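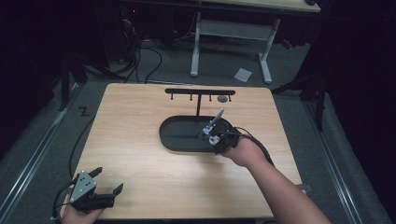 How do you keep a light wooden tabletop from turning yellow?
Use a clear water-based varnish, in thin coats, and keep oil and oil-based varnish away from it.

Forum > Home and Workshop > Finishes
Thread: Pale tabletop, water-based varnish or white oil?

kettle_moth
This short answer I received in the shop in Leiva, and I wrote it down in the same words. After this I went home and read for two evenings, and now I am less sure than before. Please excuse my English, it is my third language and I write slowly.

My situation: I have a low table with a light wooden top. I want to keep the color as it is. The previous table I treated with linseed oil, and in one winter it became the color of weak tea. It was not ugly, but it was not what I wanted. We eat at this table, we drink coffee at it, and in the evening there is always a cup without a coaster.

The shop has two products for me. The first is Pruto, a water-based varnish, matte. The second is Givent, a hard oil with a little white pigment. The price is nearly the same. Which one would you take, and how fine should I sand before it?

planeshavings
Pruto, no contest. I've used it on two desks and a set of shelves. Four thin coats, light sanding between coats, leave it alone for a week before you put anything heavy on it. The desks still look like bare wood. Don't buy the satin one if you want pale, it catches the window light and looks like plastic.

old_hinge
I disagree with the above. Varnish is fine until the first deep scratch, and then you have a scratch in a film, and water gets under the film and makes a gray spot. To fix it you sand the entire top. With a hard oil you sand the one bad place, rub some more in, and go make dinner. On a table people eat at every day I'd take Givent every time.

planeshavings
You can spot-repair varnish. I've done it.

old_hinge
You can, and I can always find the spot afterward.

kettle_moth
Thank you both. I did not expect that the answers would be so opposite. May I ask old_hinge: does the white pigment stay visible in the grain? I have seen a floor with such oil and it looked a little like chalk. For a floor it was nice, for a table I don't know.

old_hinge
Depends how much you leave on. Wipe it all off after 15 minutes, and I mean all, use a clean rag and then another clean rag. The chalk look comes from people who are afraid to wipe. Spread your rags out flat outdoors to dry afterward, don't crumple them in a trash can. Oily rags can start a fire on their own.

sill_and_sash
Which wood is it? On oak I would worry about tannin with anything water-based. On beech or birch not so much.

kettle_moth
I don't know the wood. The seller said only "light hardwood", and he said it with so much confidence that I did not ask again. The lines of the grain are straight and there are no knots.

About the corners I have also a question. They are rounded, and on my old table the finish became thin exactly there, before any other place. Should the corners receive an extra coat?

planeshavings
Yes, but the trick is to stop rubbing them so hard. Everybody sands through at the edges. Do the edges by hand, two light passes, done. Then the same number of coats as everywhere else is enough.

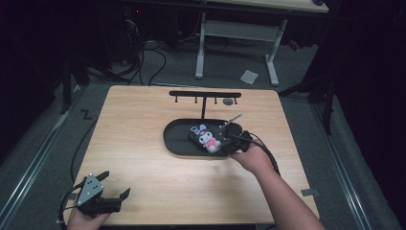

sill_and_sash
I'd test both before deciding. Turn the table over and do two squares on the underside, one of each, and put a wet glass on them overnight. You'll learn more from that than from the three of us. Give them time to cure first, or the test only tells you that fresh finish is soft.

kettle_moth
This is a good idea and I am ashamed that I did not think of it. How long should I wait for the cure? On the can of Pruto it is written 50 hours, on the Givent there is only a drawing of a clock with no number.

sill_and_sash
Wait two weeks for the oil. For the varnish, the number on the can is for touching it, I'd double it at least before the glass.

grit_bucket
Sanding question went by without an answer, so: do not go too fine. If you polish the bare wood with 600, the oil has nothing to get into and the color comes out blotchy. Stop much earlier, 180 is plenty. Keep the 600 for between the last coats of varnish, and be gentle.

old_hinge
Agree on that. I stop at 150 for oil, but we can have that fight in a different thread.

grit_bucket
We had it already, thread 2394. It has 61 replies and it was closed by the moderators.

kettle_moth
I read it now, all of it. I understand why it was closed.

I come back with results, as I promised to myself. Both squares had their time to cure, and then I left the wet glass on them for one night. On the varnish square there was no mark in the morning. On the oil square there was a weak ring, and it went away by noon. The color of the varnish square is the closest to the bare wood – when I hold a sheet of paper next to it, I can't find a difference. The oil square is a little whiter and, I must say, much nicer under the hand.

planeshavings
So, Pruto.

kettle_moth
My head says Pruto, my hand says Givent. The shop in Leiva is closed until December, and I have only the small can of each, so I must first order more from Gosen.

old_hinge
Order the oil. Gosen charges the same shipping for either one.

sill_and_sash
Before you order, check both squares again in a month. Leave the table where the underside gets some daylight if you can, the yellow takes time to show.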